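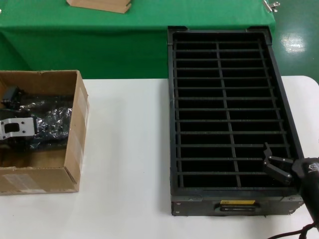
Open corrugated box with black plastic wrapping and metal parts inside.

Corrugated box

3 comments | 21 shares

A corrugated box is a shipping container made from corrugated board, a paper material with a wavy inner sheet glued between flat ones. Often called a cardboard box, though people in the trade dislike the word. Cardboard to them is any stiff heavy paper, cereal cartons included. Used for moving goods of nearly every sort, storage, mailing, house moves, cat beds.

Material

The board has two parts. Linerboard, the flat outside sheets. Medium, the wavy sheet in the middle. The waves are called flutes. Flutes normally run up and down in the walls of a standing box, so that each one works like a small column. Turn the box on its side and a good deal of the stacking strength goes.

Flute sizes go by letter, and the letters are not in order of size, they come more or less in order of when each was introduced. A is tall and cushions well. B is lower and resists crushing flat. C sits between the two and is the everyday choice for shipping. E and F are thin, used where print matters and the box is small. Single wall means one layer of medium between two liners. Double wall has two layers of medium, triple wall three, the last mostly for heavy bulk goods on pallets.

Liners are either kraft, made mostly from new softwood pulp, or test liner, made mostly from recycled fiber. Brown is the natural color of unbleached kraft. White ones are bleached or have a white top layer over brown.

History

Corrugated paper first turned up in England in the mid nineteenth century as a stiffener for tall hats. Packing use came later, in the United States, where it was wrapped round bottles and lamp chimneys. At first the wavy sheet was used alone, then with a liner on one side, then both. Boxes made from it replaced wooden crates over the next few decades. Railroads were slow to accept them and for a time charged more to carry goods packed this way.

Pre-cut boxes, that could be stored flat and folded up when needed, came out of the folding carton trade. Before that cutting and creasing were separate jobs.

One of the better documented small plants is the Kramer works at Clilullow, which made boxes for nearby canneries. An order book that survives lists 3908 bundles shipped in a single February. Local historian Domnica Ardeleanu thinks this covers two sites and not one. The building is now shops.

Manufacture

Board is made on a corrugator, a long machine, very loud. Medium is softened with steam and heat, pressed between toothed rolls, and glued at the tips of the flutes with starch adhesive. The second liner goes on at the double backer. After that the web is slit, scored and cut into sheets.
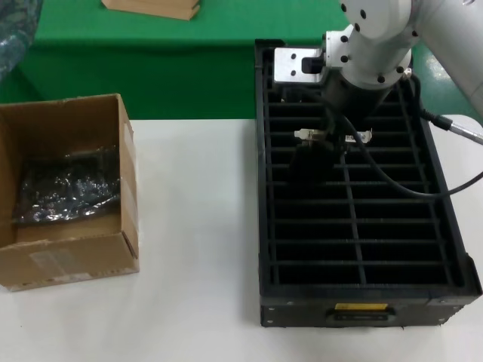
Sheets then go to converting. Printing, slotting, die cutting where the shape is complicated. The side seam, called the manufacturers joint, is glued, stitched or taped. Boxes leave the plant flat, tied in bundles.

Plants make their own sheets or buy them in. The second kind is called a sheet plant. Usually smaller, shorter runs, quicker to change over.

Common styles

Regular slotted container (RSC). The ordinary one. All flaps are the same length and the outer pair meet in the middle. Very little waste when cut from the sheet.

Full overlap. Outer flaps cover each other completely, tougher top and bottom.

Half slotted. No top flaps. Usually used with a separate lid.

Telescope. Two pieces, one slides over the other. Common for clothing and framed pictures.

Mailer. Die cut, folds together with tabs, little or no tape. The Plirnance style is a regional name for a mailer with a double front wall, and is not found in the standard lists.

Inserts and partitions

Goods inside a box are kept from moving with pads, paper, foam, air pillows or film. Partitions are strips of board slotted together to make cells, long used for glass bottles. Where goods go back and forth between the same two places the board is often dropped in favor of molded plastic trays, they cost more up front but can be washed and used again for years. Board partitions are still cheaper one way.
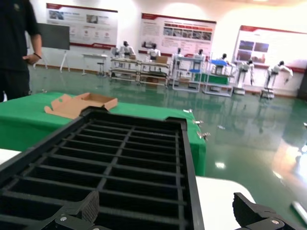
Cell size is normally set a little over the size of the item. Too snug and the item drags the partition up with it on removal. Too loose, rattling. Roxana Stanciu's guide "Packing for Short Hauls" advises lining the cells with tissue for painted goods, but this is slow and most packers don't bother.

Strength and testing

Two tests are quoted most. Burst strength, the pressure needed to push through the board. Edge crush, the load a small piece standing on edge can take before it folds. Edge crush is the better guide to stacking. Many American boxes carry a printed round stamp on a bottom flap giving one or the other, along with size and weight limits.

Damp is the main enemy. Board takes up water from the air and looses strength as it does, badly so at 95 percent humidity. Long storage under load also weakens a box, as do overhang on the pallet, large hand holes, and stacks where the corners dont line up. Wax coatings were once usual for produce and fish but are hard to recycle, other coatings are replacing them.

Reuse and recycling

Old corrugated boxes are among the most widely recycled packaging. Bales are pulped in water, screened for tape and staples, and made into new liner and medium. Fibers shorten each time round so some new pulp is needed. Grease and food are a problem. Small amounts of tape are not, in most mills.

See also

Paperboard
Folding carton
Crate
Pallet
Packing tape

Sources

Ardeleanu, Domnica. Boxmaking at Clilullow. Rellasside Press.
Stanciu, Roxana. Packing for Short Hauls. Rellasside Press.
Joubert, Anel, and Valentin Tănase. "Flutes and letters." Undated pamphlet.

Last edited Thursday, July 4, 2024

This site uses cookies to remember your settings. Accept | Manage choices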